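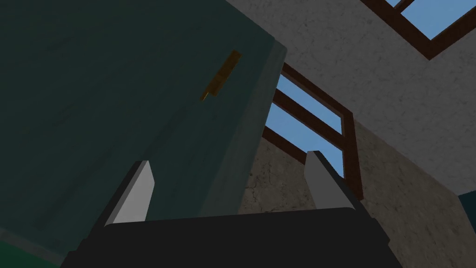
A teal door with a narrow golden-brown handle.

Old doors get a second life at the Plavitz swap, and I came home with two

25/03/2025

I went to the spring door swap in Plavitz planning to look around for half an hour and write a few lines for this page. I left four hours later with two doors tied to my roof, a paper bag of hinges and a sunburned nose. So yes, I had a good time, and you're getting more than a few lines.

If you missed the first one last fall, the idea is simple. You bring a door you don't want, you get a ticket, and you trade the ticket for somebody else's door. No door to bring? You pay 20 dollars and pick one anyway. The money goes toward renting the old feed store on Ngau Street, where Frida Lauritsen has been piling up other people's doors for the past couple of years (her own garage gave out first).

Frida started all this when the Fultine apartments were being redone and every inside door in the place was headed for the dump. She asked the foreman if she could have a few. He said she could have all of them if they were gone by noon the next day. She borrowed a horse trailer and made 11 trips.

"I didn't have a plan," she told me, while holding up one end of a closet door so a man could measure it. "I just couldn't stand it. Those were good doors!"

This time 53 doors changed hands, which is a lot more than last fall, and the place was packed by midmorning. There were plain flat ones, barn doors, a pair of saloon doors that three different people wanted, and one very heavy church door that went home with a couple who plan to turn it into a dining table. I asked how they were going to get it up their stairs and they looked at each other for a while.

Most folks I talked to wanted something cheap for a house they're already fixing up. Wycliffe Shirima drove in from out past the reservoir with a list of openings in his notebook, widths and heights all written down to the eighth of an inch. He went down the rows with a tape and found four that fit. I had written my measurements on my hand and they'd rubbed off by the time I parked, so please be like Wycliffe.

The part I liked best was the painting corner. Aisyah Harahap used to paint scenery for the high school plays and she had set up a couple of sawhorses near the back, with a row of cans and a whole lot of opinions. Her big one is that people are scared of color on a door. They'll paint a whole bedroom green and then leave the door white, when a door is the easiest thing in the house to change your mind about. You can do it in an afternoon, and if you hate it, you do it again.

She's very big on blues and greens right now, anything on the dull side, with the handle kept warm. Brass, gold, amber, even a brown one. She thinks shiny chrome on a dark door looks like an office. I have chrome on every door in my house, so I kept quiet.

Her tips, as well as I could scribble them down: take the handle off first, even if you think you can tape around it. Wash the door and let it dry overnight. Sand it just enough to take the shine off. Lay it flat if you've got the space, and do the edges before the faces so you can catch the drips. Two thin coats. And don't hang it back up that same evening, no matter how dry it feels, or it'll stick to the frame and pull the paint right off when you open it. (I've done this. It was the bathroom door and I was on the inside.)

One serious note. Plenty of these doors are old enough to have lead paint under the newer coats, and Frida had test swabs at the front table along with a sign about it. If you don't know how old your door is, test it before you sand. She also asked me to say that she can't take metal fire doors, garage doors or anything with broken glass in it. Somebody dropped off all three overnight, leaning against the fence, and she had to pay to get rid of them.

Over at the hardware table, Aiman Nair was sorting handles, hinges, latches and a coffee can full of skeleton keys that don't seem to open anything. Kids loved that can. He was selling handles by the piece and giving away screws by the handful, and he took in 721 dollars by closing time, which he said beat his wildest guess. I gave him eight of it for a bag of hinges, two of which match.

Not everybody was thrilled. Parking on Ngau Street was a mess, and Wayne Fraser, whose bakery is across the road, had delivery trucks stuck behind pickups for most of the morning. He was pretty nice about it, considering, and he did sell out of cinnamon rolls. But he'd like some cones out next time and I think that's fair. Frida says she's already asked the town about using the lot behind the library.

The feed store lease comes up again in April, and what she needs most right now is a bit more cash and a few strong people with trucks. She's got almost enough for the next six months. If you can help with either one, stop by the store any morning before lunch – the side entrance, the front one sticks. She knows how that sounds.

She's also talking with Flimolov, the salvage yard up the highway, about getting first look at the doors that come in there before they're broken up. Nothing's signed yet. If it works out there could be another swap before summer's over, and she'd like to add windows, though she groaned a little when she said it.

As for my two, one is for the pantry and it fits like it was made for it. The other is an inch too wide for the laundry room. I've got a hand plane I've never used and a neighbor who says he'll watch. I'm going with a dark blue-green for both, and I've been looking at my chrome handles in a whole new way, so I'll probably be back at Aiman's table next time with another eight dollars.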